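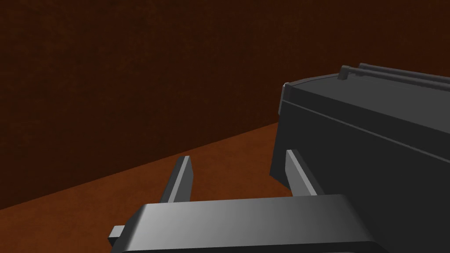 Call for participants: open day at the Fenthorpe simulation lab

Fenthorpe is opening its doors on 18 Mar 2022, and we need 25 members of the public to come and be unimpressed by our robots. No technical background is wanted. If you have one, please leave it in the cloakroom.

The robots live on a screen. They work in a simulated kitchen, where a dropped saucepan costs us nothing and the neighbours don't complain. We have watched so many runs that we no longer notice when an arm does something daft, and we would like fresh eyes before the next version is settled.

What you will do

You will sit in a small group with Hala Morsy or Ivan Moroz and watch the simulation at work. Some of the views are from just behind the gripper, which takes a bit of getting used to. Nonia, our control software, drives the arms. You tell us what you think the robot is trying to do, and when you would have given up and done it yourself. Rude remarks are written down with the rest.

One of the tests involves a flat picture card lying on a plain brown surface. It is duller than the kitchen, and Ivan is very fond of it.

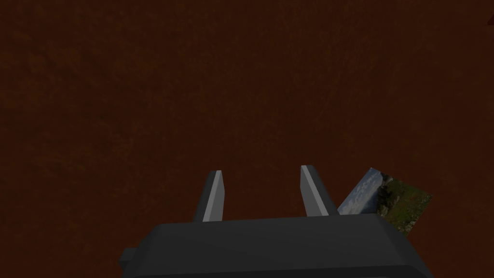 Who we are looking for

Adults who cook, or who have at least stood in a kitchen while someone else did. You should be able to look at a screen for 2 hours, with a break for tea. Glasses are fine. Strong opinions about where the bread goes are an advantage – the kitchen run has a loaf, a white saucepan and a two-armed robot, and views in the office are already divided.

Sessions are in groups of 4. Lunch is sandwiches, made by people.

How to apply

Write to Rowena Tolentino with a few lines about yourself and any access needs. A CV will not be read. Places are given in the order that messages arrive, and Rowena can't be bribed – it has been tried with shortbread.

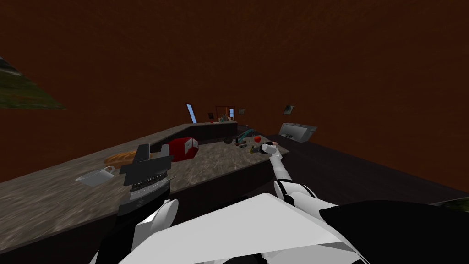
Will I get to drive the robot?

For a few minutes at the end, if your group wants to. Majdi Rawashdeh will show you the controls and then look away politely.

Contact: Rowena Tolentino, Open Day Desk, Fenthorpe | © Fenthorpe 2022 | Back to top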